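The upside-down bottle question, and other kitchen advice I no longer believe

I've been reading kitchen organisation advice again, which I do every July when it's dark by half past five and the house seems to shrink. It never ends well. I come away with a list of things I'm apparently doing wrong, and then I spend a week trying to do them properly, and then I go back to how it was.

This year's lot came from a little booklet that was tucked in with a set of canisters from Laditz. The canisters are fine. They hold rice. The booklet is 48 pages long and has opinions about everything from where your colander ought to live to which fruit is allowed near which other fruit. I read the whole thing standing up, waiting for the kettle, and got crosser as I went.

So I tried a few of their rules for a fortnight. My notes, such as they are.

Everything gets a zone

The booklet wants your kitchen split into zones. Wet zone, dry zone, hot zone, and something called a landing zone, which as far as I can tell is the bit of bench where you put stuff down. I already had one of those. It was all of it.

My kitchen was built when people owned one saucepan. There's a sink, a stove, and a stretch of bench between them that's 62 centimetres wide once you take the toaster oven into account. You can't zone 62 centimetres. I tried it with masking tape, felt like an idiot, and the tape took a bit of the varnish with it when I pulled it up.

I'll grant them one thing. Keeping the chopping board and the knives within reach of each other saves a few steps. I'd worked that out by the age of nine.

The colander should hang

Should it, though? Mine's hung on a hook for the whole two weeks and I've knocked it off twice reaching for the pepper. It lands on its rim and makes a noise like a dropped bike. A colander is a big hollow thing and there's no clever way to store one. You can nest a bowl inside it, and that works until you want the bowl, or want the colander, or want anything else in that cupboard.

The Drarkholm people make one that folds flat, and I've had a go of it at my sister's place. It folds flat beautifully. It also folds flat while you're draining spaghetti if you hold it the wrong way, so I'll keep the rigid one and put up with it.

Decant your sauces

No. I'm sorry, but no. The theory is that everything looks calmer in matching bottles. I had some plastic squeeze bottles from Hermans left over from a barbecue, so I put the tomato sauce in one, the barbecue sauce in another and some soy in a third. Within 3 days I'd put soy on a sausage sandwich. It was a dim morning and I wasn't wearing my glasses, but the original bottle would have told me.

There's also the matter of getting sauce from one bottle into another. You lose a decent spoonful down the sides, and then there's the used-by date, which you've just thrown in the recycling. A sauce bottle already has a lid, a nozzle and a label. Somebody was paid to get that right and I'm happy to leave them to it.

As for whether it should stand on its lid in the fridge door, the booklet says yes, always. Mine falls over when I try, so it goes in however it fits.

Clear the bench every night

This is the one I most wanted to dislike, and I've got mixed feelings. Clearing the bench before bed does make the morning nicer. I'll admit to that. But "clear" in the booklet means clear, with the toaster oven put away in a cupboard, and whoever wrote that has never lifted one with the crumb tray still in. I did it for 4 nights. On the fifth there were crumbs inside my slipper and the oven has stayed out ever since.

What I do now is gather up the strays. Fruit goes back in the bowl, the sauce goes back in the fridge, plates go in the sink. It takes no time and I don't need a booklet for it. Whether it counts as organising I couldn't say.

The strays are always the same, too. Clodelov, whose drawer inserts I reviewed a while back and did not enjoy, have a line on their packaging about every object wanting to go home. My strawberries don't want to go home. They roll off under the edge of a plate and stay there until somebody treads on one. The sauce bottle ends up lying down on whatever plate is nearest, and the colander is off its hook again before lunch.

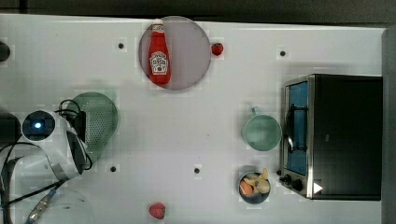

What I'm keeping

The knives near the board. The nightly gather-up, minus the heavy lifting. The canisters, because I've paid for them and the rice does pour well.

The hook is coming down this weekend. I'll fill the hole with something. If anyone has had luck getting masking tape marks out of a varnished benchtop, I'd like to hear it, provided the answer isn't bicarb. I've tried bicarb.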